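Desk Tasks Collection: Tape Dispenser Subset
README, revised March
Maintained by Philomena Odoi and Kwesi Osei, Privonholm

Scope

This subset covers one office activity: handling and reloading a small desktop tape dispenser. It belongs to the Nadenari desk tasks collection, which also has subsets for staplers, hole punches and binder clips. Each subset has its own README and its own label list. Label names are shared across subsets where the action is the same, so "press" means the same thing for a stapler as for a dispenser.

The activity is short and repetitive. A task starts with both hands at the dispenser and ends when both hands are withdrawn from it.

Contents

clips/ video clips, one task per file
stills/ single images exported from the clips
labels/ one text file per clip
splits/ train, validation and test lists
CHANGES.txt

The subset contains 1000 clips at 24 frames per second. 100 of them are held out for test. The test list is fixed and will not change between releases. Validation is drawn from the remainder and may change; check the list in splits/ before comparing numbers across versions.

Setting

Office desks with white tops. Desk fixtures such as power outlets are part of the setting and are left in place. They carry no labels in this release. Cables are treated the same way.

Stills: two hands and a blue tape dispenser at a white desk.

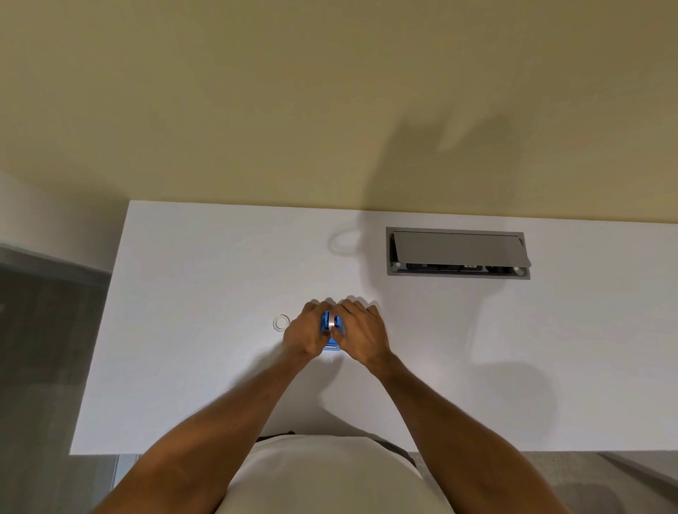
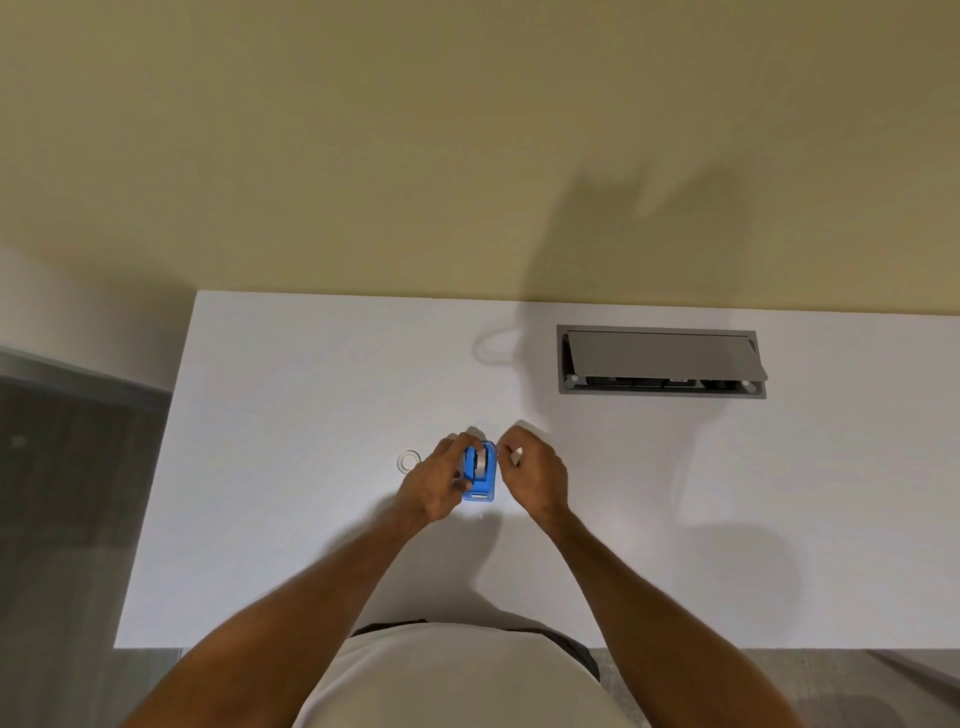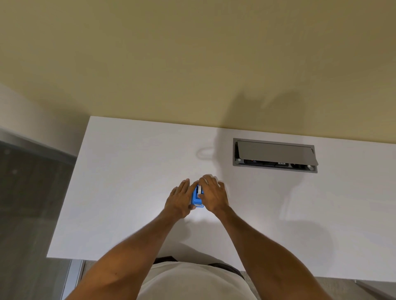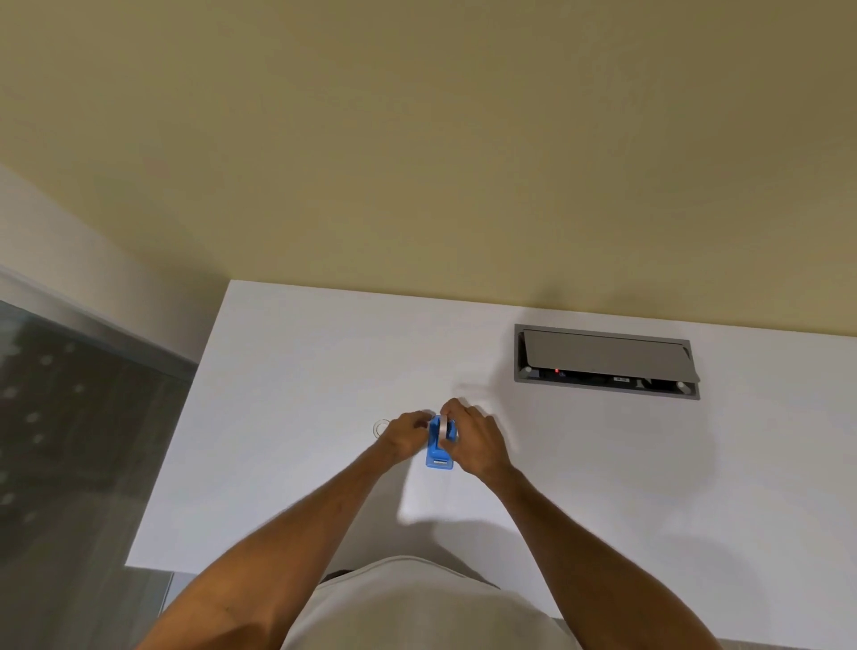 Label list

There are 8 action labels.

reach: a hand moves toward the dispenser or the roll
grip: fingers close on the body of the dispenser
steady: one hand holds the body still while the other works
seat: the roll or its core is put into the dispenser
press: downward or sideward force on the roll or body
pull: the tape end is drawn out
tear: the tape is separated at the cutter
release: the hand opens and leaves the object

Left and right hands are labeled separately. Two labels may be active at once, one per hand. "Steady" is only used when the other hand carries a different label; if both hands hold the dispenser and neither is doing anything else, both get "grip".

Object labels are dispenser, roll, core and loose tape. A core lying on the desk is labeled whether or not it is touched during the clip. A core inside a roll is not labeled separately.

Label file format

Plain text, one line per action. Fields are separated by tabs, in this order: start frame, end frame, hand (L or R), action, object. Frame numbers start at 0. End frames are inclusive. Example:

0 31 L reach dispenser
32 118 L steady dispenser
36 70 R press roll

Lines are sorted by start frame, then by hand. The fields above are shown with spaces for readability; the files use tabs.

Labeling procedure

Kwesi Osei did the first pass. Philomena Odoi checked every clip in the test list and a sample of the others. Disagreements on the start of "press" were common, since fingers rest on the roll well before any force is applied. The rule we settled on is that "press" starts at the first frame where the roll or the body moves, or where the fingertips visibly flatten. Labels made before this rule were redone.

"Seat" and "press" often run together. Where the boundary could not be placed, the whole span is "seat".

Known problems

Fingers cover the roll in many clips. Object labels are kept through these spans if the roll was visible earlier in the same clip, and dropped otherwise.

Clear cores are hard to make out on a white surface. Expect missed labels, mostly in clips with strong hand shadows.

Shadows of the hands and arms fall on the desk and the wall behind it. They are not labeled. A baseline detector trained on the Obradović split marked several of them as hands, so check wall regions when reading false positive counts.

"Tear" is underrepresented. Most clips stop before it.

Tools

The Riltier viewer opens clips and label files side by side. Point it at the top folder, not at clips/, or it will not find the labels. Older versions treat end frames as exclusive and show every action one frame short. Saving from an older version writes the error back into the file, so set the label folder to read-only first.

Changes

Third release: "hold" split into "grip" and "steady". Core added as an object label. Split files renamed.
Second release: left and right hands labeled separately.
First release: one label per clip. No longer distributed.

Corrections

Send the clip name, the frame range and the proposed label to Kwesi Osei. Corrections to the test list labels are collected and applied at the next release, with the affected clips listed in CHANGES.txt.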